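Mostlow two-finger gripper: my hands-on from the Fasley hall

I went to the Fasley automation show to look at conveyors for our packing room and came home wanting a gripper. That's how these days go! The stand I kept drifting back to was the Mostlow one, where they had their two-finger gripper on an arm and let pretty much anybody have a go at the controls.

Benedicta Amegashie was running the demo, and she was great - patient, quick, and happy to let me make a mess of things. I got 55 minutes in total, over 3 turns, because the line kept going quiet around lunch.

First up was picking small cardboard cartons off the counter. Easy stuff, and the gripper was lovely at it. The fingers close evenly and there's no nasty snap at the end. Then I asked for one of our own soap tins, which I'd brought in my bag (slippery little things, rounded lid), and it dropped the first and held the rest once Benedicta turned the force up a notch. I liked that she changed it from the handheld panel without stopping everything.

The fingertip pads are textured and I think that's what saved the tins. I also like that so much is held on with ordinary screws you can get at. On our old Kovlow unit you have to take half the hand apart to reach anything, and Dzifa Adjei, who looks after it for us, has said some things about that I won't type out.

Gripes? The palm housing is bulky, so getting down into a deep tote was awkward and I bumped the side more than once. The glossy finish on it will show every fingerprint too. And the price, at $774 for the spare finger set alone, made me swallow hard (the Akpalu one I tried in November was a good bit cheaper to keep going, though it was slower).

I'd give it four stars out of five, and I've asked for a loaner.

Textured fingertip, chunky black housing and the little green light, all up close:
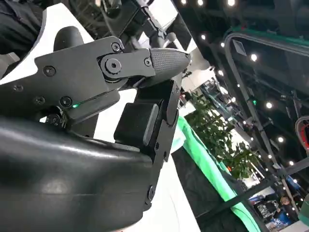
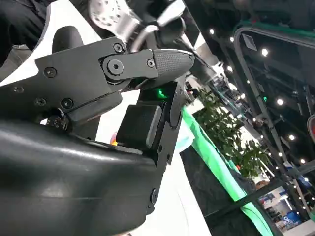
Can you run it without any programming background?

For simple picks, sure. I've never written a line of code and I was moving cartons within 3 minutes, but for anything with odd shapes or a moving belt I'd want somebody trained to set it up first.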